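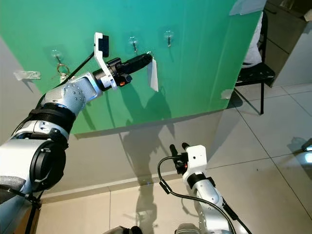 How many examples does a robot need before it can learn a job?

It depends on the job and on how much the examples differ from one another. One task we recorded last year took 2,991 usable examples before the customer was happy with it. Another, which looked harder on paper, needed far fewer. We agree a starting figure with each customer, record a first batch, let them train on it and then talk again.

About us

Majumder records examples for teams who are building robots that learn. A person guides the robot through a job, the robot's own cameras and joints are recorded while this goes on, and the recordings are checked, labelled and sent to the customer. That is the whole business. We don't build robots and we don't train the models ourselves.

We are based in Cultcombe, in a single-storey building with a yard at the back. We work mostly for small robotics firms and university groups in Britain, with a few customers abroad who send us their task lists and take delivery online.

How we started

Mitali Ranasinghe set up the company after several years of doing the same work inside a robotics firm, where recording was fitted in between other duties. The recordings were made by whoever was free, the notes were kept in different places, and a good part of each batch had to be thrown away. She thought the work would be better done by people who did it all day and were trained for it.

The first job was a drawer-opening task for a customer who already knew her. It was recorded on one borrowed desk over a wet September and delivered on a hard drive by hand. We still have the instruction sheet for it. It is one side of paper and leaves out most of the things we would now ask before starting.

What we record

Most of our work is household and light workplace tasks done with two arms. Hanging and taking down small things is a large part of it: keys and tags on hooks, cloths on rails, cups on pegs. We also do folding, sorting, opening and closing, wiping, and passing an object from one hand to the other.

Small hanging objects are slower to record than people expect. A tag on a loop swings when it is touched, and a finger that comes in at slightly the wrong height will push the loop along instead of going through it. Clear hooks are harder to make out in a camera view than solid ones. Customers ask for this sort of thing because it is where their robots have trouble, and we would sooner spend a morning on ten good attempts at a loop than fill a disk with easy ones.

We change the set-up as we go. The backing panel may be green in one session and another colour in the next, and it may be put up straight or at a tilt. Hooks are moved and objects swapped between them, and some hooks are left empty. Ordinary furniture stays in view for many tasks, as a robot in somebody's home will have chairs and cabinets to look at too. Where a customer wants a plain background we provide one, but we do ask why.

How a job runs

A job begins with a written task description. It says what counts as the start, what counts as the end, which arm may do what, and what the operator should do if something is dropped. We send it to the customer with a short trial batch. Changes are cheap at this point and expensive later, so we ask customers to watch the trial batch through to the end before they sign it off.

Recording is then done in sessions. Two people work at each station. One guides the arms and the other resets the objects, keeps the log and calls out the next arrangement from the list. They swap over at set times. Guiding two arms well is tiring, and the recordings get worse before the operator notices.

Every recording is watched afterwards by someone who wasn't in the session. They mark it as good, usable with a note, or rejected. Failed attempts are kept apart and labelled, and customers can have them if they want them. Several now do, to teach a robot how to recover from a slip. We don't mix failures in with the rest unless we have been asked to.

Fedater is the software we use for logging and checking. We wrote it ourselves after trying to manage with spreadsheets for longer than we should have. It ties each recording to the task description it was made under, so if the wording changes halfway through a job the customer can see which recordings came before the change and which came after. It isn't for sale, but customers get a login for the length of their job.

Jorkel

Jorkel is our shared collection of hanging and unhanging tasks. It came out of requests from customers who all wanted much the same thing and could not each afford a full job. They pay a yearly fee, we add to the collection through the year, and members vote on what is recorded next. It currently covers 47 objects. University groups can join at a lower rate.

The last round of votes went to flexible loops and paper tags, with key rings second. Both are being recorded now.

The people who do the work

Our operators are employees. They are paid by the hour and not by the recording. We looked at paying by the recording early on and decided against it – people hurry, and hurried examples teach a robot to hurry badly.

New operators train for two weeks before anything they record goes to a customer. Some come from engineering courses, but others have come from dressmaking, catering and dental nursing. A steady hand and patience with repeated work matter more to us than a technical background. Breaks are fixed, and the chairs and guiding controls are adjusted for each person at the start of a session.

Privacy and ownership

We record in our own rooms with our own objects. If a staff member's face or voice gets into a recording by accident, that recording is removed before delivery. Recordings made for one customer belong to that customer and are not added to Jorkel or shown to anyone else without written permission. We keep a copy for the period named in the contract and then delete it.

Visiting and getting in touch

Customers are welcome to come and watch a session, and we encourage it for a first job. Please arrange it beforehand so that we can make sure another customer's work isn't set up on the day. There is parking in the yard. The front entrance has one step, and the side door is level.

For new work, write to us with a short account of the task, the robot you are using and the date you need the recordings by. A phone video of a person doing the task by hand is a great help if you have one. Mitali reads all new enquiries herself and will reply with questions before she gives a price.

Page last updated 15 May 2023.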